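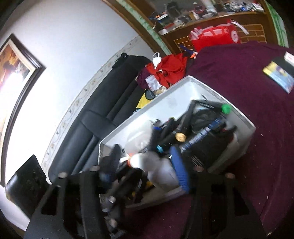
Bevham Household Metering Unit, Field Studies

Call for participants: domestic water use survey, Wirnell district

The unit is recruiting households for a study of indoor water consumption. The study compares the total shown on the supply meter with readings taken at individual taps, and is intended to improve the way leakage is estimated in older housing. Enrollment closes at the end of February.

Who can take part

Applications are open to owner-occupied and rented homes in Wirnell with a working supply meter and an accessible main shutoff valve. The home must have been occupied by the same household for at least 4 months. Tenants need written permission from the landlord before installation. Homes with a private well, a shared meter or a rainwater system feeding the toilets are excluded from this phase. Homes with a water softener are eligible, but the regeneration schedule must be declared on the form.

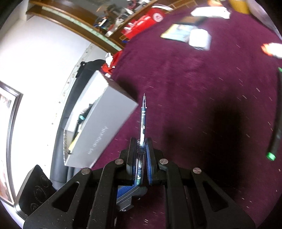

Reading time: 2 min

What participation involves

A technician fits one Jilora flow logger on the cold supply line after the shutoff valve and clip-on sensors at the kitchen and bathroom taps. No pipe is cut. Water is off for up to 33 minutes during fitting. An adult must be present for the installation visit and again for removal.

Participants keep a paper diary for one week of the logging period. The diary records laundry loads, dishwasher cycles, showers and any outdoor use. Entries should be made on the day of use. Blank days are to be marked as blank and not filled in later from memory. Guests staying overnight are entered on the back page.

Loggers store flow at ten-second intervals. They do not record sound or location. Data is held under a household code, and the list linking codes to addresses is kept separately in the Cunha Street office.

Homes are assigned to one of two groups. Group A is logged with no change to fittings. Group B receives replacement tap aerators halfway through the period. Group assignment is made by postal sector and cannot be changed on request. Group B households may keep the aerators or have the original parts refitted at the removal visit.
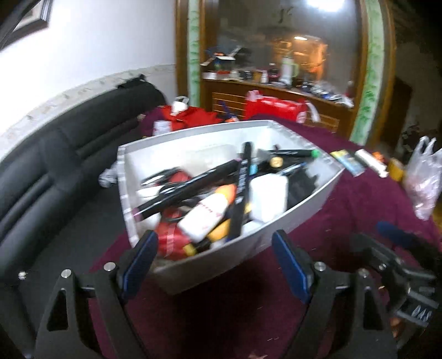
Of the 2094 addresses sent a letter in the first phase, 846 returned a usable form. Single-person households and homes built before the district main was renewed were underrepresented, and applications from both are given priority in this phase.

Payment is made as a credit to the water account after the equipment has been removed and the diary returned. Households that withdraw early receive a part credit based on completed weeks. Withdrawal is possible at any time, and no reason is needed.

How to apply

Complete the two-page form, available at the Cunha Street counter or by mail. Attach a copy of a recent water bill showing the meter number. Forms without a meter number are returned. Installation visits are booked in order of receipt, subject to the priority groups above. Evening visits are available on Wednesday only.

Questions about eligibility should be addressed to Sofia Calado, study coordinator, Field Studies.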